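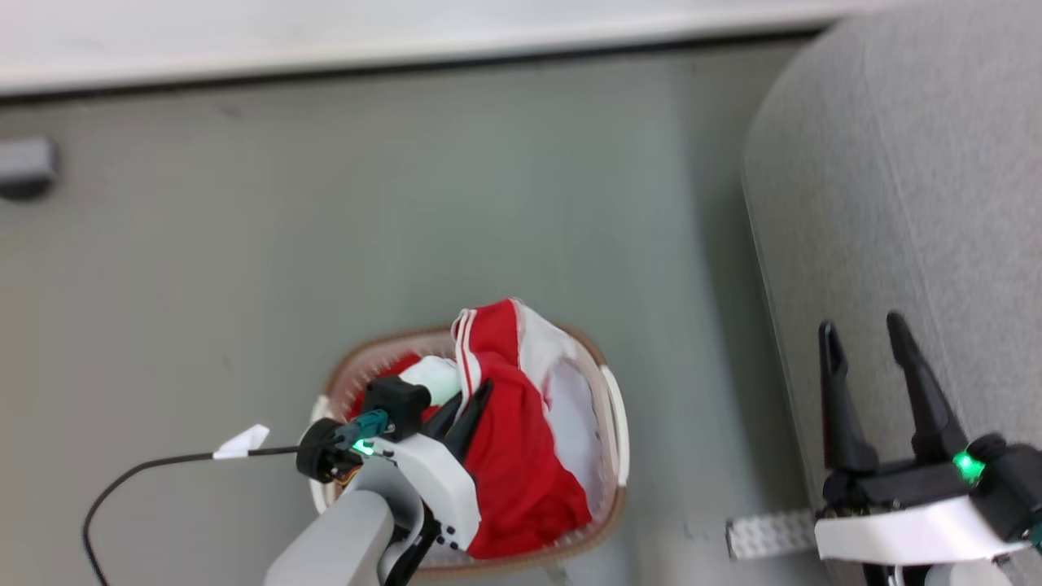

By the Horlow press desk
Basden, May

Search news and releases Go Clear

HORLOW SETS OUT EQUIPMENT PLAN FOR TWO-ARM LAUNDRY HANDLING AT BASDEN

BASDEN – Horlow, which runs furnished short-stay apartments and the linen and clothing service that goes with them, today published its equipment plan for two-arm robots in laundry handling. The plan covers what the company will buy, what it will rent, what it has decided to leave out for now, and how the money will be released. It applies to the Basden site first. The Plekemthorpe site will follow only if Basden meets the terms described in this release.

The work in question is the part of the laundry job that happens before and after the machines: taking clothing out of a basket, putting it into a basket, and moving items between a basket and a nearby surface such as a sofa, a bed or a folding table. Washing and drying at Horlow already run on commercial machines with service contracts. Handling is still done by hand, and it takes up more paid hours than any other step in the service.

What Horlow is buying

The plan provides for six two-arm stations at Basden. Each station has a left and a right arm, a parallel gripper on each arm, a camera on the wrist, and a controller. Horlow has chosen parallel grippers for the first purchase. Suction tools and multi-finger hands were both considered. Suction was dropped at the quotation stage for knitted and open-weave clothing. Multi-finger hands were dropped on price and on the cost of keeping spares.

The stations will be supplied by Zarei, which will also deliver the first set of spare parts and train Horlow staff in basic repairs. Zarei was selected after a written tender. The tender asked each bidder to price the full station, the spare parts and the first period of support as separate lines, so that the bids could be compared without unpicking a bundle.

Horlow will own the arms, the grippers and the cameras. The controllers will be rented. The company expects controllers to be replaced sooner than arms, and the rental agreement allows a change of model at renewal without a new purchase.

What the budget includes

Horlow's earlier equipment budgets listed the purchase price and a general allowance for upkeep. The new plan lists the following as separate lines:

The stations themselves, with delivery and setup.

Spare gripper fingers, wrist housings and cables. Cables are listed apart from other spares. In the company's planning they are treated as consumable parts, in the same way as filters and belts on the dryers.

Baskets. Horlow currently has several kinds of laundry basket in use, including shallow oval ones and tall ones with solid sides. The plan sets aside money for moving Basden to a shallow basket. Tall baskets will stay in use for storage and for carrying between floors, and will be emptied by hand.

Floor space and electrical work. Each station needs a clear area, a grounded outlet and a marked boundary. Two of the rooms at Basden need new outlets, and this work has been priced and scheduled ahead of delivery.

Staff time. Setup, checks, training and cleaning are charged to the project and will not be absorbed by the laundry team's normal hours. In past projects that time went unrecorded, and the true cost of the equipment was hard to state afterward.

Insurance and inspection. Cover for the stations has been quoted and will start on the day of delivery.

Roughly 4 percent of the total is held back as contingency. It can be spent on spares, cables or electrical work. It cannot be used to add stations.

How the purchase is staged

The stations will not all arrive together. Three will be delivered first and installed in the ground-floor rooms at Basden. The remaining units will be ordered after a review, and Horlow has no obligation to Zarei to take them if the review goes against the purchase. The tender price holds for both deliveries.

The review will look at hours of use, hours of downtime, spare parts consumed and the amount of staff time spent on each station. It will also look at damage to clothing. Any item damaged at a station will be logged and paid for out of the project budget under the same terms that apply to items damaged by a washer or dryer.

Horlow has set no target for items handled per hour in the first stage. The company does not have enough information to set one fairly, and a figure chosen too early would find its way into staffing plans. A working rate will be proposed at the review and used from the second stage onward.

Choice of tasks

The first stage is limited to a short list of tasks. Stations will take single items and small bundles out of a basket and place items into a basket on the floor. They will work with T-shirts, sports tops, track jackets, towels and pillowcases. Items with hard parts, such as belts and heavy buckles, are excluded, as are delicate items and anything the guest has marked for separate care.

Folding is not included. Several bidders offered it as an option, and Horlow chose not to pay for it in this round. It may be priced again for the second stage.

The stations will be set up in rooms that look like the rooms where the service is carried out, with ordinary flooring, baseboards and upholstered seating. Horlow asked for this in the tender. The company wanted prices based on reach and clearance in a furnished room, where the arms have to work close to the side of a sofa or chair, and a bench in an open workshop would have given a different answer. One bidder withdrew at this point. Two others revised their station layouts and resubmitted.

Cable runs also came up during the tender. In the layouts Horlow received, wrist cables were carried along the arm, across the floor or overhead. The company has asked that cables lying on the floor be kept out of walking routes and tagged so that a damaged one can be identified and replaced from stock. Overhead routing will be fitted where the ceiling allows it.

Effect on staff

No positions at Basden will be removed as part of the first stage. The laundry team will keep its current hours. Four members of the team will be trained to start and stop the stations, change gripper fingers, swap a cable and fill in the daily log. Training time is paid at the normal rate, and those who complete it will receive an added hourly allowance on the days they look after a station.

Staff were shown the draft plan before the tender was issued. Their comments led to two changes. The first was the move to shallow baskets, which the team had already asked for on other grounds. The second was the decision to place the daily log on paper next to each station for the first stage, with entries copied into the maintenance system at the end of the shift.

A stop button will be fitted within reach on both sides of each station. Stations will not run when the room is unattended. This rule stays in place for the whole of the first stage.

Plekemthorpe

The Plekemthorpe site is larger than Basden and has a different layout, with most of the handling done in one long room. Horlow has not reserved any stations for it. Money for a site survey has been set aside, covering floor condition, power supply and basket storage. The survey will go ahead whether or not stations are ordered, as the findings are also needed for the planned replacement of the dryers.

If the Basden review supports a second site, Plekemthorpe will be budgeted as its own project with its own contingency. Spare parts bought for Basden will not be counted toward it.

Notes on cost and service life

Horlow will write off the arms over 6 years and the grippers over a shorter period, to be fixed after the first stage. The rented controllers are treated as a running cost. Resale value has been set at zero in the plan. If the arms can be sold or moved to other work at the end of their service life, that will be recorded as a gain at the time.

The support agreement with Zarei covers remote help during working hours and a visit to the site when a fault cannot be cleared remotely. Horlow compared this with a higher level of cover that included evening hours. Basden does most of its handling between 7 a.m. and 3 p.m., and the evening cover was left out.

Copies of the plan summary, including the budget headings and the review terms, are available on request from the Horlow press desk. Prices for individual parts are confidential between Horlow and Zarei and are not included in the summary. Suppliers who want to be told about the Plekemthorpe survey can ask to be added to the tender notice list.

About Horlow

Horlow operates furnished short-stay apartments with linen and clothing service. Its laundry sites are at Basden and Plekemthorpe.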